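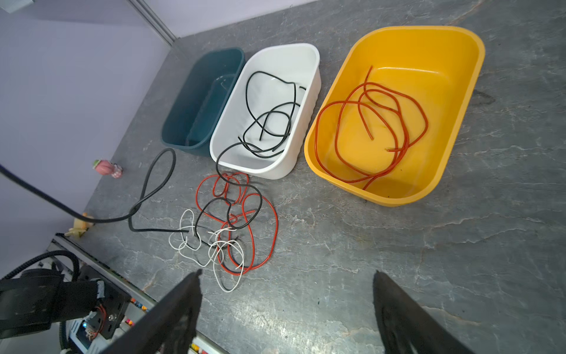 Seit dem Umzug nach Serkau stand im Flur ein Karton, auf dem nur "Kabel/Rest" stand. Ich habe ihn drei Monate lang jedes Mal umrundet, wenn ich zur Waschmaschine wollte. Im Juni habe ich ihn dann endlich auf den Tisch gekippt, und zwar in Portionen, weil alles auf einmal nicht zu bewältigen war. Sortiert wird bei mir nach Farbe: Schwarz kommt in die weiße Wanne, Rot in die gelbe, die blaugrüne war zu dem Zeitpunkt noch leer und für Weiß vorgesehen. Der Haufen davor ist das, was noch zu tun war, also Rot, Schwarz und Weiß ineinander verschlungen.

Nach Farbe zu sortieren ist vermutlich nicht die Methode, die in einem Fachbuch steht. Querschnitt wäre vernünftiger, oder starr und flexibel getrennt. Ich habe das beim ersten Versuch auch so gemacht und nach einer Stunde aufgegeben, weil ich bei jedem Stück die Lehre aus der Schublade holen musste. Die Farbe sehe ich sofort. Wenn ich später ein Stück für eine Plusleitung brauche, greife ich in die rote Sammlung und suche dort die passende Stärke heraus. Das dauert dann eine halbe Minute und stört mich nicht.

Die Wannen sind von Hekura und waren vorher in der Küche. Eine hatte ich für Kartoffeln, eine für Putzlappen, die dritte stand meistens leer unter der Spüle. 13 Euro hat der Satz damals gekostet. Für Draht sind sie besser geeignet als die Klarsichtboxen mit Deckel, die ich vorher hatte. Draht federt, und ein Deckel geht nach dem dritten Ring nicht mehr zu. In einer offenen Wanne darf er sich ausbreiten, wie er will.

Zum Entwirren selbst gibt es wenig zu sagen. Ziehen hilft fast nie. Ich suche ein freies Ende und schiebe es durch die Schlingen zurück, bis das Stück lose liegt. Wenn es gar nicht geht, lockere ich erst den ganzen Haufen mit beiden Händen auf. Geschnitten habe ich nur zweimal, beide Male bei dünner schwarzer Litze, die ohnehin schon eine Quetschstelle hatte. Alles unter 40 Zentimetern kommt in eine Tüte für den Wertstoffhof. Früher habe ich auch kürzere Stücke aufgehoben, für Brücken auf der Lochrasterplatte, aber davon habe ich inzwischen ein ganzes Gurkenglas voll.

Daiane Macedo aus dem Reparaturtreff hat mir geraten, jedes Stück nach dem Entwirren gleich zu wickeln und mit einem Streifen Klettband zu sichern. Bei den dicken Leitungen mache ich das auch. Beim dünnen Zeug lasse ich es. Ich lege es in lockeren Ringen in die Wanne, und wenn ein Ende über den Rand hängt, dann hängt es eben. Sie wickelt übrigens über vier Finger und macht am Schluss zwei Windungen quer um das Bündel, das hält auch ohne Klettband einigermaßen. Meine Bündel gehen nach einer Woche wieder auf.

Einen Teil der roten Litze hatte ich noch für das Kashindye-Projekt gekauft, die Beleuchtung für das Regal, die ich letztes Jahr angefangen und nicht fertig gebaut habe. Die Rolle war von Gredinent und viel zu lang. Damals dachte ich, der Rest wird schon irgendwo gebraucht. Jetzt weiß ich wenigstens wieder, dass er da ist. Ob ich die Regalbeleuchtung weiterbaue, entscheide ich im Herbst.

Insgesamt habe ich drei Abende gebraucht, jeweils von acht bis kurz nach zehn. Die Tüte mit den Resten wog am Ende 3.890 Gramm auf der Küchenwaage, was mehr war als erwartet. Darin waren allerdings auch zwei alte Netzteile und ein Antennenkabel, dessen Stecker abgebrochen war.

Die Wannen stehen jetzt im unteren Fach des Werkstattregals nebeneinander. Der Karton ist beim Altpapier. Offen ist noch die Kiste mit den Steckern und Aderendhülsen, die kommt dran, wenn ich wieder kleine Schraubgläser habe. Wer in der Nähe wohnt und welche abzugeben hat, kann sich gern melden, am besten mit Deckel.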